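Manufacturing voucher program
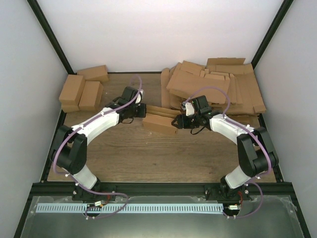

A manufacturing voucher program is a form of public business support in which a government agency gives small manufacturers a credit toward outside services, usually consulting, testing, training or design work. The credit is paid to the service provider after the job is done, and the manufacturer covers the remainder. Programs of this kind go by several names, including innovation vouchers, improvement credits and technical assistance vouchers, and the labels are used loosely enough that two programs with the same name may have little in common.

Supporters describe vouchers as a cheap way to get small firms to seek help they would otherwise put off. The evidence for this is thinner than the brochures suggest, and much of it comes from the agencies that run the programs.

How it works

A typical program sets a size limit for applicants, publishes a list of approved providers and opens for applications once or twice a year. The applicant picks a provider, writes a short statement of the problem and gets a quote. If the application is approved, the firm signs an agreement and the work begins. At the end the provider submits an invoice and a final report, and the agency pays its share.

Most programs exclude equipment purchases, routine accounting and legal fees. Some also exclude marketing, although the line between marketing and "market readiness" has been drawn in some generous places. Firms that already have a relationship with an approved provider are generally allowed to use it, which raises the question of how much new work the voucher brings about.

Selection

Vouchers are awarded in one of three ways: first come, first served; by scoring; or by lottery. Scoring is the most common and the most criticized. Reviewers often have only a page or two to go on, and the scoring sheets tend to reward confident forecasts of new jobs and sales. Few programs go back and compare those forecasts with what happened.

Lotteries are unpopular with applicants and with elected officials, who dislike explaining them. They do have one practical advantage, in that the firms that lose the draw can be compared fairly with the firms that win.

The Orkevberg program

The Orkevberg voucher program is often mentioned in discussions of the subject because it used a lottery in its first round. The district received 200 eligible applications and had money for only part of them. Winners could spend their credit on process reviews, quality certification or staff training. The packaging firm Hillow and the valve maker Pandport were among the early recipients, and both appeared in the district's promotional material for years afterward.

Results from the first round were presented as a success on the basis of a survey sent to winners eleven months after the awards. Most of those who replied said they were satisfied and would apply again. The survey was not sent to firms that had lost the draw, so the comparison the lottery made possible was never carried out. The second round, which opened in March, switched to scoring. The district said this would direct funds to firms with greater potential and did not publish the scores.

Zerrin Kırmızıgül, a business economist who reviewed the program, argued that satisfaction was close to meaningless as a measure, given that the recipients had been handed a discount. She requested sales and payroll records for both groups and obtained usable figures for 20 firms, too few to support a finding in either direction. Her review concluded that the program might have worked and that its managers had no means of knowing. The district's written response called the review "incomplete," a point the review itself had already made.

Criticism

The most frequent objection is that vouchers pay for work that would have been done anyway. Estimates of how often this occurs vary widely and depend heavily on how the question is put. A company owner asked by the funding agency whether the project needed the funding has little reason to say no.

A second objection concerns the provider lists. Where the list is short, the voucher may simply raise the price of advice. In the Muñoz industrial zone, where a similar program ran with only a few approved consultants, several applicants complained that quotes for a basic process review had crept up to the exact value of the voucher. The zone's managers denied a connection. They later added providers to the list and stopped printing the maximum value on the front page of the application form.

A third objection is about paperwork. Small manufacturers, the stated audience, are the least likely to have someone on staff who can fill out an application. Some hire a grant writer, and a few programs allow the grant writer's fee to be charged to the voucher.

See also

Chamber of commerce
Industrial extension service
Matching grant
Supplier development
Trade adjustment assistance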